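List: cell-planning
Subject: Re: Second wrapping station, what to put in the November request
From: Niall Guthrie

> Before I send the numbers up I need to know whether the second
> station is a straight copy of the first or whether you want changes.
> Finance have 800 set aside for consumables and small parts on top of
> the arms. Junel want an answer on the arms this month or the price
> goes back up. Also, is the mesh storage worth paying for again, or
> can we make do with shelves?

Mostly a copy, with two changes.

The arms should be the same pair from Junel. I asked Plimlow for a price as well and theirs came in lower, but the mounts are different, so we would have to remake the brackets for the wrist cameras and write the set-up notes again. I don't think the saving survives that. Please take the Junel quote as it stands. The line for the pair is 1871, delivered, and it leaves out spare fingers, so add 3 sets. Fingers are what we get through fastest and the wait last time held us up for most of a week.

The first change is the wrap. At the moment we buy bubble wrap in small sheets from whoever has it. For two stations I would like one width, on a roll, from Nyberg, and cut it ourselves. Sheets of different sizes mean the arms start from a different fold each time, and we then spend the morning arguing about whether a bad run was the arm or the material. That should come out of the 800.

The second change is the cable runs at the front. Allow for longer duct and a few more clips. It is a small sum but it was missed off the first order and we ended up buying it locally at a silly price.

On storage, yes, please pay for the mesh baskets again. Shelves take up floor and the arms need the floor. The baskets hang on the rails and can be moved when the task changes. Grustau supplied the last lot and I have no complaints.

For anyone on the list who hasn't been down to see it, the wrapping work on the present station: 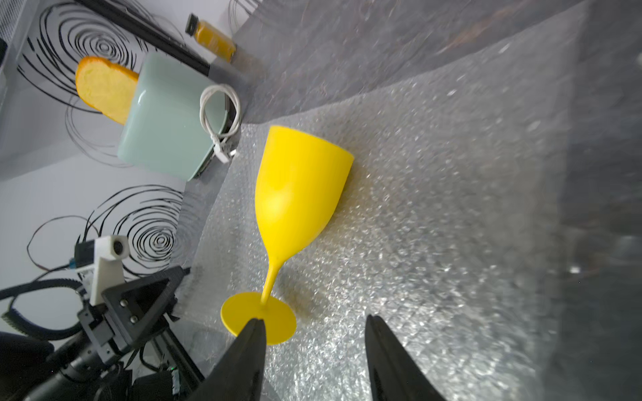
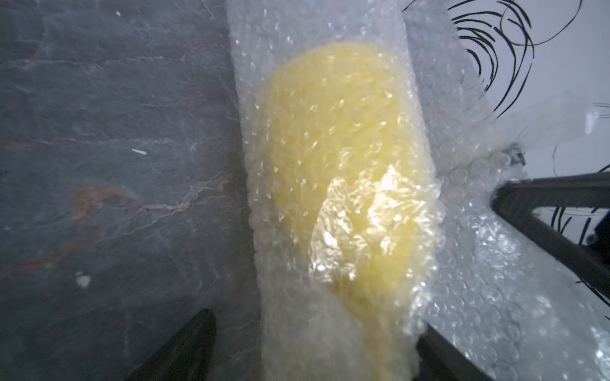
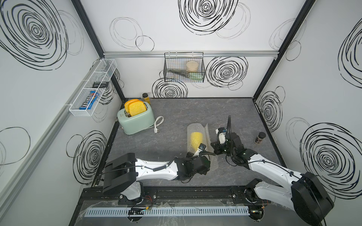

The footprint for the second station can be the same. I measured the bay by the door and it goes in with enough room to walk round, provided the old bench is moved out first. Estates want notice for the bench, so could whoever is booking that do it before the order is placed.

Things I have left out of the request on purpose: a third wrist camera as a spare (we have one in the cupboard), new floor panels, and the extended support from Junel. I would look at the support again next year when we know how many hours the second pair is doing.

If nobody objects by noon tomorrow I will send the parts list over as it is. The only line I'm still unsure of is the power supplies, where the quote gives one per pair and I think we want one per arm. I've asked Junel and will post their answer when it comes.

Niall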